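Notebook, November. Smallholder audit prep, Mudance cluster

7:40 am. Picked up where I stopped. Simone Rangel's farmer list finally in, 109 names for the Mudance side, but the mill's list has 47 of them under a different village spelling. Matched what I could by plot map. Rest goes back to her. Do NOT merge the two files until she has replied (I did that with Gavano and lost a morning).

Food security questions, draft 3. Still too long. Took out the one on roof type, it repeats the asset section. Kept: months short of food, where staple is bought, distance to water, who decides what gets planted between the palms. The last one got three different answers from the same household in the pilot, depending on who was home. Needs a probe. Also "staple" means rice to us and cassava to half of Gebremichael block, so say both out loud.

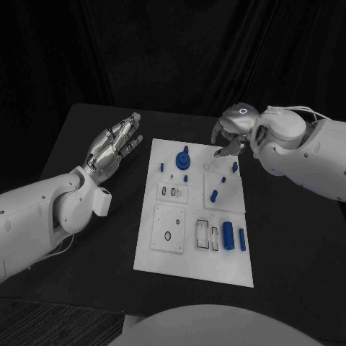

Land title check next. Gavano plots mostly have a letter from the village head, no certificate. Standard says "demonstrable right to use", our checklist says "title". Those are different things and the checklist has to change before the auditors get it. For the sorting exercise with the growers I want loose pieces on a flat background, like the blue parts on the white board, easy to see from across a table. Last time we used brown card on a brown mat and people at the back gave up. Ask for plain white board, one per group, and markers that work.

Water. Stream below the Skarnine nursery sampled twice, upstream and downstream. Bottles labeled, in the fridge, second shelf. Nitrate strip read higher downstream but strips are strips, wait for the lab. Nobody to quote the strip numbers in the draft please.

Yield entry: 606 kg on one Gebremichael plot is for a single harvest round, not a month. Fixed in the sheet, left a comment. The entry right under it says 900 and has no unit at all. Could be kg, could be bunches. Called, no answer, try after 4.

Buffer strips: the old guidance gives a width for rivers and says nothing usable on ditches. Half of Mudance is ditches. Propose we record width plus wether it holds water all year, then decide later.

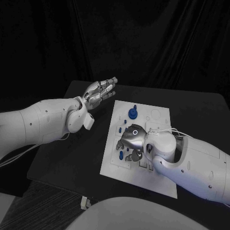 Vol. 2, p. 47

4:15 pm. Got through on the 900. It's kg, two rounds added together. Split them, flagged as recall data.

Price question: growers get paid by the mill less transport, but some quote the price before deduction. Ask for both and ask to see a slip. Over half of the pilot slips had the deduction written on the back only, so turn them over!!

Simone wants the food module before the certification part, while people are still fresh. I'd go the other way, certification people leave at lunch. Try her order in Gavano, mine in Mudance, compare refusals.

To do
- reply from Simone on village spellings
- checklist wording, title vs right to use
- courier for water samples, ice packs
- translate probe for intercropping qustion
- Skarnine visit, confirm driver and who has the gate key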